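Unit 4 handout: Wood as a material — structure, movement and surfaces

Read this before the workshop session. Bring a pencil, a steel rule and the sample you were given in Unit 3. The worksheet at the end is due at the start of Unit 5.

## 4.1 Where grain comes from

A tree grows by adding a thin layer of new wood under the bark each year. In places with clear seasons, the wood formed in spring is lighter and more open, and the wood formed later in the summer is darker and denser. The pair makes one annual ring.

The cells that make up most of the wood are long and narrow and run up the trunk. When we say "along the grain" we mean along the length of these cells. "Across the grain" means at right angles to them. Nearly everything in this unit depends on that difference.

A second group of cells, the rays, runs outward from the center of the tree toward the bark. In oak the rays are large enough to see without a lens. In pine and poplar you will have trouble finding them.

Terms to know:

- **Earlywood**: the lighter, faster growth at the start of the season
- **Latewood**: the denser growth at the end of the season
- **Sapwood**: the outer part of the trunk that carries water
- **Heartwood**: the inner part, no longer carrying water, often darker
- **Figure**: the pattern you see on a cut surface

Grain and figure are often used as if they meant the same thing. In this course, grain is the direction of the cells and figure is the pattern. Please keep them apart in your written answers.

## 4.2 How the cut changes the figure

The same log can give several very different boards depending on how the saw passes through it.

**Plain-sawn (flat-sawn).** The log is cut in parallel slices. On the face of a board taken away from the center, the saw meets the rings at a low angle. The rings show up as wide bands, arches and long ovals in the middle of the board, with closer lines toward the edges. Plain-sawn boards are the cheapest to produce and waste the least wood. They also cup more than the others.

**Quarter-sawn.** The log is first split into quarters and each quarter is cut so that the rings meet the face at a steep angle, between 60 and 90 degrees. The face shows fairly straight, parallel lines. In oak you also get ray fleck, the shiny patches where the saw has run along a ray.

**Rift-sawn.** The rings meet the face at a middle angle. The lines are straight and there is little or no fleck. Chair and table legs are often cut this way so that all four sides match.

The ovals on a plain-sawn face are easy to explain with a stack of paper cups. Slice through the stack at a slant and each cup gives you one curved outline. A tree trunk is a stack of slightly tapered cones, and a flat cut through it does the same thing. Where the trunk bends or swells, the outline becomes wavy.

Horizontal lines running across a tabletop tell you the direction of the pattern. They do not tell you whether the top is solid. A sliced face glued to a board can show the same bands and ovals as a thick plank.

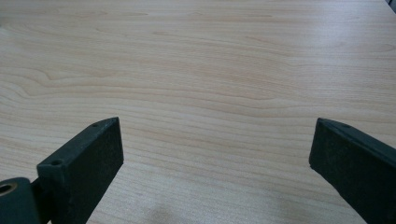

## 4.3 Solid wood, veneer and printed surfaces

Three kinds of surface can look very similar from a normal sitting distance.

1. **Solid wood.** The pattern you see on the face continues through the thickness. If you look at the end of the board you will find the ends of the rings, and they line up with the lines on the face.
2. **Veneer.** A thin sheet of real wood is glued to a core, usually particleboard, fiberboard or plywood. The figure is real, but it stops at the glue line.
3. **Printed surface.** A picture of wood grain is printed on paper or film and bonded to the core under a clear wear layer. The figure is a copy.

How to check, in the order we will do it in the workshop:

- Look at the edge first. An edge band is a separate strip, and the lines on the face will not carry over into it.
- Look at the underside. Solid tops usually show related figure on both faces. Veneered tops often have a plainer sheet underneath, or a backing sheet with no figure at all.
- Look for repeats. A printed pattern comes off a roller and will repeat at a fixed distance. Veneer leaves cut one after another from the same log are very close to each other but never identical.
- Tilt your head and look along the surface toward a window. Real wood usually changes in brightness as you move. Flat prints change much less.
- Look for pores. In oak and ash the pores are open lines you can feel with a fingernail, unless a thick finish has filled them. Some printed boards have pores pressed into them, so do not rely on this check alone.

A single check is not enough for a worksheet answer. Give at least two pieces of evidence for each sample.

### Veneer cutting

Most decorative veneer is sliced. A squared piece of log, called a flitch, is heated in water or steam and then moved against a long knife. The leaves are stacked in the order they come off so they can be matched later.

Rotary cutting works like unrolling a paper towel. The log turns against the knife and the sheet comes off in one continuous width. The figure is broad and wandering because the knife follows the rings. Rotary veneer is common on construction plywood.

The common ways of laying leaves side by side are:

- **Book match**: every second leaf is turned over, so neighbors mirror each other
- **Slip match**: leaves are laid side by side without turning, so the pattern repeats
- **Random match**: leaves are mixed on purpose, often from different logs

## 4.4 Movement

Wood takes up water from damp air and gives it back to dry air. As it does so it swells and shrinks. The amount depends on direction:

- Along the grain: so little that we ignore it
- Across the grain, in the direction of the rays: a moderate amount
- Across the grain, following the rings: close to twice as much for many species

A plain-sawn tabletop therefore changes width noticeably over a year and hardly changes length at all. A top that is screwed down tightly on all sides has nowhere to go and may split. The usual answers are slotted screw holes, wooden buttons in a groove, or metal clips that can slide.

Veneered particleboard moves much less. The core has no single grain direction, so there is no weak direction to plan around. It does have its own problem — if water gets in at an unsealed edge, the core swells and does not go back to its original thickness.

**Balanced construction.** A sheet glued to only one face of a core will pull it into a curve as the moisture changes. Both faces need a sheet of similar thickness. Shop-made shelves often fail for this reason.

## 4.5 Finishes

A finish slows down the exchange of moisture. It does not stop it.

| Finish | Look | Repair | Water resistance |
|---|---|---|---|
| Oil | Low sheen, warm | Easy | Low to medium |
| Wax | Soft sheen | Easy | Low |
| Shellac | Medium to high gloss | Easy | Low |
| Varnish | Any | Harder | High |
| Water-based lacquer | Any, little color | Harder | Medium to high |

Sheen is a matter of how evenly the surface sends light back. A gloss surface gives a sharp reflection of the window. A satin surface spreads it into a paler patch with soft borders. Compare samples under the same light, and lay them flat in the same direction.

Oil finishes make most woods yellower. If you want to keep maple or ash pale, test a water-based product on an offcut first. Sand the offcut to the same grit as the piece itself, or the test means very little.

## 4.6 Sample sets

The workshop holds two sets. The Milberg box contains the solid samples and the sliced veneers. The Dirketano box contains the printed boards and the edge bands. Keep them separate and return each sample to its own slot.

Sample 464 is not in its slot. Use the spare in the drawer below.

## Worksheet

1. Draw the end of a log and mark where you would cut a plain-sawn board and a quarter-sawn board.
2. Choose four samples and state whether each is solid, veneered or printed. Give two pieces of evidence for each.
3. A solid plain-sawn top is fixed to a steel frame with round, tight screw holes. Describe what may happen in a dry winter and suggest a change.
4. Explain in your own words why ovals appear on a plain-sawn face.
5. Find a table at home or in the building and sketch the direction of its figure. Note how the edge is finished.

Answers to question 3 should include a sketch. Write on one side of the paper only and put your group number in the top right corner.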